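Maroon fleece throw bled onto white shirts in the wash, anything I can do?

Asked 6/25/22 in Laundry and Fabric Care
400 views, 3 answers

I bought a dark red fleece throw last November and used it on the couch all winter without washing it. Last week I finally put it through the machine, and I threw in a few white things to fill out the load. Cold water, normal cycle, regular liquid detergent. I have washed red things cold before and never had trouble.

Everything white came out pink. Two cotton T-shirts, a white button-down that I wear to work, and a pillowcase. The T-shirts are an even pale pink all over. The button-down is worse because it has darker patches on the collar and one cuff. The pillowcase I don't care about.

The tag on the throw says Brellside, 100% polyester, machine wash cold, tumble dry low. It says nothing about washing separately. I thought polyester didn't bleed, so I'm confused about that too.

Here is what I have done so far. I ran the white things again by themselves on warm with extra detergent. It made no difference on the T-shirts, maybe a little on the shirt. I have not put any of it in the dryer. It is all sitting in a bucket of cold water right now.

I have chlorine bleach and also a tub of oxygen bleach powder (Surix, the unscented kind). The button-down is 60 cotton 40 polyester and the buttons are some kind of plastic. Which bleach should I use, or is there something else I should try first? And can the throw be washed again without this happening?

Answer 1 (accepted by asker)

Good that you kept them out of the dryer. Leave them out until you are happy with the color.

Start with the oxygen bleach. Fill a tub or clean bucket with the warmest water the care tags allow, dissolve the powder in it completely before any clothes go in, and use the amount on the package for soaking whites. Push everything under and leave it for 8 hours or overnight. If the water turns pink, dump it and make a fresh batch. Mine took three soaks once for a set of napkins and the third one was where I saw the real change, so don't quit after one.

Then wash on the warmest setting the tag allows with your regular detergent and let them air dry. Look at them in daylight. Wet cloth looks darker, so wait until they are dry before you decide.

If the cotton T-shirts are still pink after that, you can try chlorine bleach on those, if the tags don't rule it out. Follow the label for dilution. Rinse out all the oxygen bleach first and don't mix the two products. I would not use chlorine on the button-down. The polyester part can go yellow and so can the stiff lining inside the collar, and then you have a different problem that you can't fix.

As for why it bled, polyester fleece usually holds its color, but dark reds and blacks often come with extra dye on the surface that was never rinsed off at the factory. Sometimes the binding or the stitching thread is a different fiber from the rest and that is what lets go.

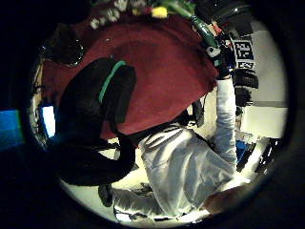
Wash the throw alone, cold, two or three times before you put anything near it again. To check it, wet a corner, press it hard between two layers of white paper towel for a minute, and look at the towel. If there is color on it, wash the throw again. Vinegar and salt won't set dye in polyester, so you can skip those.

Answer 2

I just buy new T-shirts when this happens. Or dye them all the same pink and call it done.

Answer 3

Agree with the first answer about soaking. A color remover, the powder kind sold next to the fabric dye, works faster if the soak doesn't get there. It cleared up a pink sheet for me in 20 minutes in hot water. It smells bad so open a window, and read the box first. It will also take out any printed or dyed part, so if the T-shirts have a logo don't use it.

Comment from asker: two soaks so far. T-shirts are nearly white. Collar on the button-down still has a patch, going to do a third tonight.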